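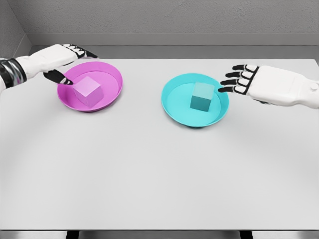

J'ai arrêté de manger devant l'ordinateur en avril. La décision n'avait rien de médical. J'avais relu un devis pour Goodwin avec une erreur de 1174 euros dedans, tapée entre deux bouchées de taboulé, et Areeba Hashmi, qui partage le bureau avec moi, m'a demandé si je comptais continuer longtemps comme ça.

Depuis, je m'arrête 37 minutes. Le chiffre vient du minuteur du four, que j'avais réglé un peu au hasard le premier jour et que j'ai gardé. Je laisse le téléphone dans l'entrée. Je mets une assiette, un verre, du pain, et je mange ce qu'il y a.

Les deux premières semaines ont été pénibles. Je finissais en huit minutes et je regardais le mur. Ensuite j'ai ralenti. Je me suis rendu compte que je salais trop et que je n'aimais pas tellement le fromage que j'achetais depuis 2000, l'année où j'ai emménagé ici. J'en ai changé.

Côté cuisine, je reste sur du simple : lentilles le plus souvent, œufs, restes de la veille, une soupe quand il fait froid. Je prépare les lentilles pour 2 jours, avec une carotte et du laurier. Le troisième jour elles sont moins bonnes, je préfère en refaire.

Je ne travaille pas mieux l'après-midi, en tout cas je n'ai rien remarqué. Par contre je ne grignote plus à 16 heures, et le clavier est propre. Areeba a essayé aussi, elle a tenu quatre jours. Elle dit qu'elle reprendra après la livraison du dossier Vunlow.

La recette des lentilles est dans le billet précédent, j'ai corrigé le temps de cuisson.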